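**Ticket:** Nightly stock import drops rows, totals wrong on delivery sheets
**Opened by:** Guadalupe Villalobos, Grurkau (furniture rental)
**Assigned to:** Macario Aguirre
**System:** Pirkley inventory, import module
**Opened:** January 2020
**Status:** Resolved, one item left open

## Problem as reported

The nightly import from the Plotircombe warehouse finishes with a green check but doesn't load every row. The file last night had 398 rows. After the import, 107 of them were missing from the stock list. No error in the import summary and nothing in the email report.

We noticed it when the delivery sheets printed short. The driver's sheet had the customer name and address and then a blank item table. The order itself looks fine on screen. If I open the order and add the item by hand, the sheet prints correctly, but the item then shows up twice once the row does load.

It was working in December. We didn't change anything on our end that I know of.

## Log

**Macario, first look**

Import service is running. Disk space OK. Permissions on the drop folder are OK. Restarted the service and ran the same file again, same result, same rows missing. So it is repeatable, which helps.
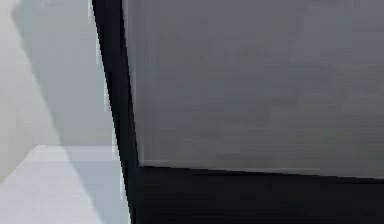 *Smooth gray surface, close up. No labels or text on it.*

Things ruled out so far:

- File cut off during transfer. Size matches at both ends and the last row is complete.
- Duplicate SKUs. Checked, none in this file.
- Row limit in the import module. The missing rows are scattered all through the file, not bunched at the end.
- Locked records. Ran it with everyone logged out, no change.

Asked Guadalupe for the last file that loaded cleanly so I can compare the two.

**Guadalupe**

Sent. It's from the middle of December. I also asked the warehouse if they changed the export. They said no, but they did get a new computer at the front desk and the export runs from there now.

**Macario**

The new computer is probably it. Compared the two files in a plain text editor. Column order is the same and the header row is the same. The old file has double quotes around the description field. The new one doesn't. Any description with a comma in it now gets split, so the row ends up with an extra column. Pirkley skips rows that don't match the header and by default it doesn't write the skipped rows anywhere.

Turned on "Log skipped rows" under Settings > Import > Advanced. Reran. The skipped list has all the missing rows in it and every one has a comma in the description.

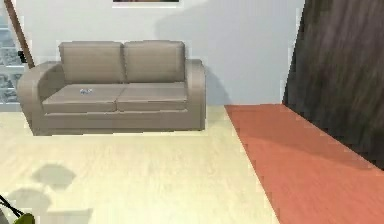 Before asking the warehouse to touch their export, I wanted to see whether quotes alone would fix it. I made a small test file with one item in two versions, one quoted and one not, on two test SKUs. For the description I used: "Sofa, two-seat, taupe, two back cushions". The quoted row loaded and the description came through whole. The unquoted row was skipped and showed up in the skipped list with the word "taupe" sitting in the quantity column. Both test SKUs have been deleted from the live list.

**Guadalupe**

OK, that explains the blank tables. Our short descriptions like "Bookcase" were all there and the long ones weren't. Can we just take the commas out? I'd rather not wait on the warehouse if they're slow.

**Macario**

You could, but the commas would come back any time someone edits an item over there. It's one setting on the export screen. Steps for the warehouse:

1. Open the export profile named Cuautle (same name as before, it was copied to the new computer).
2. Go to Format.
3. Set "Text qualifier" to double quote. It is set to None right now.
4. Save the profile. Closing the window without saving puts it back to None.
5. Run one export by hand and send me the file before the nightly job picks it up.

**Macario, next morning**

Warehouse made the change. The hand-run file looked right. Nightly import loaded all rows and the skipped list was empty. Printed 8 delivery sheets from different orders and compared them to the screen. All matched.

**Guadalupe**

Sheets are good here too. I still have duplicates on the orders where I added items by hand last week. Should I delete the ones I added or the ones that came in from the file?

**Macario**

Delete the ones you added. The imported rows carry the warehouse SKU and yours don't, so that's how to tell them apart. If an order has already gone out, leave it alone and send me the order number - I'll correct the count from the back end so it doesn't change the invoice.

## Cause

Text qualifier missing from the export profile after the move to a new computer. Rows with commas in the description were skipped without a message.

## Still open

The import summary shows a green check even when rows are skipped. Asked Pirkley support if that can be changed to a warning. Leaving "Log skipped rows" on in the meantime. Guadalupe will look at the list each morning until we hear back.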